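May, 6.40 pm. Overcast, shed dry.

Spent the afternoon on the tool inventory. The old list ran to 221 lines and had not been revised since the Koreck shelving went in. It had the sockets filed under plumbing and two entries for a tape measure I no longer own. I have started a new sheet with three columns: item, home, last used. Anything without a home by the end of the month goes to the Nemine swap table.

The Dutier cabinet has 18 drawers and I have labelled the top row. The labels are plain black on white, 300 to a roll, so there is no need to ration them. 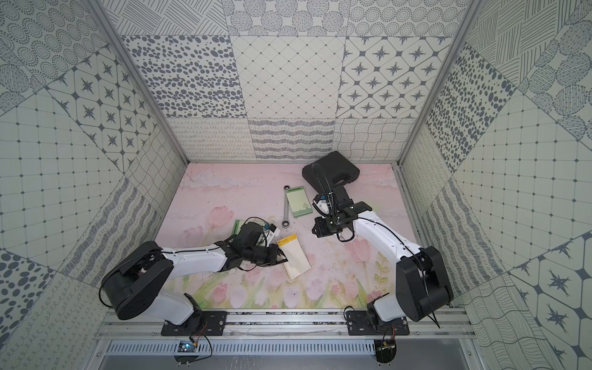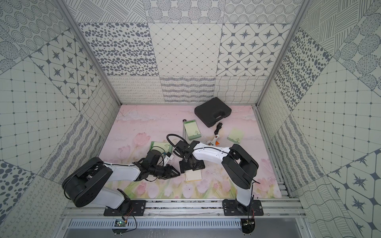
Carrying cases are the weak point of the system. They take up a full shelf each, and the list has never recorded what belongs inside them. I have decided that a case gets its own line and its contents get indented lines beneath it, so the black plastic one with the moulded handle is now a parent entry. The ratcheting combination wrench goes under hand tools, ring and open end noted. The hot glue gun goes under adhesives — the orange trigger is worth writing down, as it makes the thing easy to find in a crowded drawer. Sticky notes and notepads are stationery and will be kept in the house.

Still to settle: whether power cords are listed singly or by the box. Chaudhry Hardware lists them by length and I may copy that.

Glue sticks to be reordered. Rechecked the dehumidifier, set to 2000 hours on the filter counter. Stopped at the second row of drawers.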